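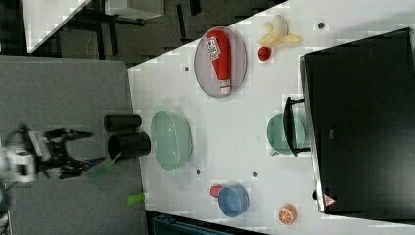
Home | Cells | Grippers | Spares | Contact
Search this site

Resetting the finger opening on the Plovstead table cell

Do this after changing a finger, or when the gripper starts dropping small items. It takes 10 minutes.

1. Jog the arm to a clear spot over the table, fingers at least a hand's width above the surface. Lower the speed first.

2. Open the gripper fully from the pendant. Both fingers should travel the same distance. If one lags, stop and check its screw — the left one works loose more often.

3. Go to Tool, then Limits, and clear the old values. The code is 3716.

4. Close the fingers slowly on the setting block and save. The closed reading should be 83. Anything lower means the block is in crooked.

5. Open again and save the second value.

6. Try a bowl, a bottle and one of the small fruits, in that order. Leave the rest of the items where they are.

If the cell shows fault 1395 after saving, switch the wrist off and on and repeat from step 3. Braulio Maldonado keeps the spare fingers at Irkholm — ask before taking the last pair.

Page kept by Leopoldo Orozco | Contact | Back to top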